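Speaker notes, "Can it do the dishes yet?"
Feb 6, 2026. Skaster community evening, 25 min plus questions

(Water. Clicker. Start before the slides are up, they always take a minute.)

**Opening**

Hi everybody! So I get one question at every family dinner, and I bet you do too if you've ever told a relative you work with robots. "When's it going to do my laundry?" My answer for years was "five years." I've been saying five years for a lot longer than five years now, so tonight I want to give you a better one.

Hands up if you've got a robot vacuum. Keep them up if you've ever had to rescue it from under the couch. (Wait for the laugh. If no laugh, move on fast.)

That vacuum is the one household robot that really made it, and look at the deal it got: a flat floor and no hands. The minute you need hands, everything slows way down. So tonight is all about hands.

**Slide 2: the small box**

I want to start with the dullest chore I could think of, handling a little box. You do it all day long. Cereal, tea bags, the thing the batteries came in. At Zoter, the packing shop where I spent my June, people do it at a bench for a whole shift while talking about baseball.
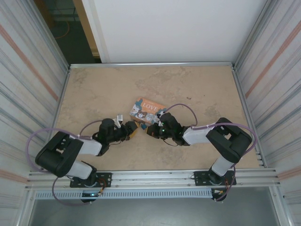

*Slide 2. Two arms, one small box.*

(Let them look. Count to five in your head, you always rush this one.)

Okay, so think about what your own two hands do with a box. One hand comes in from the left, one from the right, and they agree on how hard to squeeze without you ever holding a meeting about it. Push too hard on one side and the box skids or crumples. Push too soft and it drops. You learned this before you could talk!

For two arms, that agreement has to come from somewhere. Either somebody writes it down as rules, or the arms learn it from a big pile of tries. I've sat through both kinds of project and I much prefer the second, even though it means weeks of watching the same motion over and over with a sandwich going stale next to you.

**Slide 3: my scoreboard**

Numbers, for the people who came for numbers. These are from my own notebook, from the Acharya trial, which was box handling only:

- 4000 tries logged
- 281 where a person had to step in
- 257 of those 281 were the grip going wrong in the first couple of seconds

(Point at the last one. Say it twice.)

So when it goes wrong, it mostly goes wrong right at the start. Once both sides have a decent hold, the rest is pretty calm. I found that really encouraging, and my boss at Etedance found it expensive. We were both looking at the same page.

Somebody always asks if that's good enough for a shop. Depends on the shop! If a person is standing right there with a free hand, maybe. If it's running all night with the lights off, no way.

**Slide 4: why your kitchen is worse**

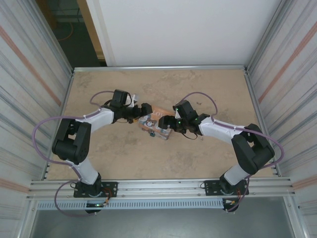

Chores in a real home are hard mostly because of everything around the chore. My kitchen counter has mail on it, a banana, somebody's retainer. Now compare that to the tan surface up there, with walls around it and just the one package lying at an angle between the grippers. Even that angle matters, by the way. Turn a box a little and both hands have to come in differently, and you and I would fix it without noticing. Then add the banana and the retainer and ask again about five years.

(If time is short, skip to slide 6 from here.)

**Slide 5: my honest grades**

Moving a box on a bench: B, and climbing.
Folding towels: B minus. Slow, but it's nicer folding than mine.
Loading a dishwasher: C. Plates okay, wine glasses I'd rather not discuss.
Fitted sheets: F. I also get an F, so fair's fair.
Finding the other sock: ask me next year.

Shop-floor jobs come out ahead because you can rearrange a shop for the machine. You can move the bench, fix the lighting, always use the same carton. Try telling your family they have to put the cups back in the same spot every time.

**Slide 6: so what do I tell my aunt?**

Here's my new dinner answer. Some chores, in some rooms, with a person close by, yes, pretty soon. The whole laundry, basket to drawer, with the cat asleep in it? I'm not putting a year on that one anymore.

(Leave slide 6 up for questions. Repeat each question into the mic, the back row couldn't hear last time. Give back the clicker!)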